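Questions we get asked about the Hendton sorting study

What were you trying to find out?

Mostly whether a two-armed robot learns a fiddly tidying job better if we let each arm make its own mind up, or if one policy plans for the pair of them. We gave both versions the same 188 demonstrations, so it's as fair a comparison as we could manage (and we did try very hard!).

Why push buttons and little electrical parts?

They're awkward in all the right ways. A button on its base can stand up or lie on its side, and the colours make it easy for us to check afterwards which part went where. We leave them scattered over the table with the drawer cabinet between the two arms, and off we go.
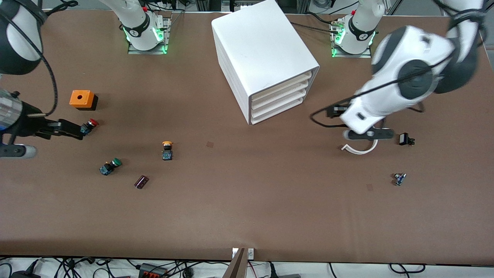 Which version did better?

The joint one, by a fair margin, and chiefly when both arms wanted to be near the cabinet at once. Working separately, they'd dither and wait for each other, which was rather sweet to watch but no good for the results.

Can I have the data?

Yes, gladly. Write to Abílio Lobo at the Brimville lab and he'll send you the files, along with the 3 training runs for each version. We hope to have everything tidied up by May.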